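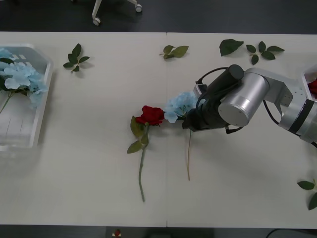
Floral Design, Level 2
Unit 3: Working with artificial stems
Handout to go with the December class. Tutor: Ngọc Mai

What this unit covers
Choosing and preparing artificial stems, building a table arrangement in a low container, and costing the finished piece. You will need your own wire cutters, an apron and the notes from Unit 2, as the section on line and balance is not repeated.

Choosing stems
Look at the back of the flower first. Cheap stems are usually finished on the front only, and the join where the petals meet the stem will show in an arrangement seen from all sides. Check that the leaves can be slid off or cut away cleanly. Colour should vary a little across the head. A flat, even blue or pink looks wrong from across a room, even when the shape is good.

Hydrangeas are useful because one head fills a lot of space, but they hide the flowers behind them. Put them in low and early.

Preparing
Stems come out of the box pressed flat. Open each head by hand, working from the centre outwards, then bend the stem into a slight curve. Real stems are hardly ever straight. Creased fabric petals can be eased with steam from a kettle held well back. Do not steam foam flowers.

Cut wired stems with wire cutters, never with floristry scissors. Leave them longer than you think you need. If a stem is too short, tape it to a length of stub wire, overlapping the two by a few centimetres.

Building the arrangement
Use dry foam, the grey or brown kind. Green wet foam crumbles if it is used dry and will not grip. Fix the foam to the container before you start.

Set the height with one stem, then the width with two more. Add foliage to cover most of the foam. Main flowers go in next, at different depths, and small filler last. Turn the container as you work. Most of the pieces handed in last term were good from the front and bare at the back.

Costing
List every stem at what you paid for it, including foliage, and add foam, tape and container. Sang Khúc's worked sheet for the Pavomley order is in the course folder and shows the layout we want. Labour goes on a separate line — do not fold it into the price of the flowers.

Care
Dust with a soft brush or a hairdryer on cool. Keep out of strong sun, as blues and purples fade first.

For next time
Bring one finished table arrangement and its costing sheet. Read the Unit 4 notes on wreath bases. Đức Mai will take the first hour, on wiring.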